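From: Najwa Kanaan
Date: 16 August 2020
Subject: Re: Should you tell someone their profile photos are bad?

Crisóforo Tovar wrote:

> OK so a question for the group. My cousin has been on Cendale for
> months and gets almost no messages. She's lovely in person, funny,
> people always want to sit next to her at weddings. But her photos are
> terrible. One is a group shot where you can't tell which one is her,
> one is from the neck up in a dark car, and one is at least ten years
> old. Do I say something? My wife says it's rude and that if a guy
> can't get past a photo he isn't worth it. I say no guy is even getting
> as far as finding out. Also, does anybody really read the bio part?
>
> Crisóforo

Oh boy, I have feelings about this one.

First off, your wife is half right. If somebody writes off your cousin over her nose or her weight then good riddance, who wants to have dinner with that? But a photo where you can't figure out which person you're supposed to be looking at is a different problem. I've skipped right past profiles like that myself, and I wasn't judging anyone's looks, I just didn't feel like playing detective at 11 at night.

And yes, tell her! Only don't say "your photos are bad," for the love of God. My sister said that to me in the middle of a family lunch and I didn't open the app again for two months. I went home and decided I was a troll. What worked was my friend at work saying "hey, you look great in that green coat, let me take one of you outside." Took five minutes. She never mentioned the old ones at all, she just sent me the new one and I figured the rest out on my own.

The ten-year-old photo has to go though. I met a man from Vunurell (the other app, the one with the purple hearts) who had used pictures from when he had a full head of hair. I couldn't have cared less about the hair, I like a bald head! But I sat there the whole time wondering what else was out of date. Was he still a dentist? Was he still divorced?? He was perfectly nice and I never called him back, and I do feel a little bad about it.

Do people read the bio... some do. I do. I'd say the women on this list mostly said yes when it came up last October and the men mostly went quiet, make of that what you will. Mine used to be 20 words long and said I liked travel and good food, like every other living person. Then I changed it to say I'm looking for someone to argue with about how to cook okra, and I got three real conversations out of it in a week. One of them was very wrong about okra but we still text.

As for the whole "are men shallow" thing that started up again after Qudah's post - I don't know. I think everybody is, for the first 2 seconds, and then it depends on what you do after that. My ex-husband was the handsomest man in any room and I'd have traded him for a good listener by our second anniversary. The man I'm seeing now I wouldn't have looked at twice on a screen. Crooked teeth, big ears, stands like a question mark. We met in line to return a blender. I could look at him all day, and my mother thinks I've lost my mind.

One more thing, don't let her pay for one of those photo makeover deals. Drurner was charging $100 last time I checked and a girl I know came out of it looking like she was selling condos. All that smoothing! You couldn't find a single line on her and she has the best laugh lines you ever saw. Get your wife to take the picture, she sounds like she's on your cousin's side anyway, and take it by a window in the daytime.

Let us know how it goes, and tell her there's a bunch of strangers on a mailing list rooting for her. And if she wants somebody to look over the bio, she can write to me off list, I'm home most evenings and I love doing that stuff.

Najwa 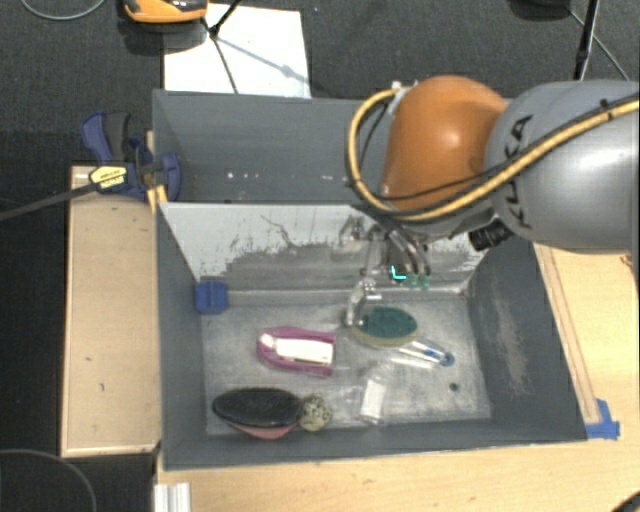 P.S. Somebody asked me for the name of that book on first dates and I still haven't found it. I think I lent it to my neighbor and she moved. If it turns up I'll post the title.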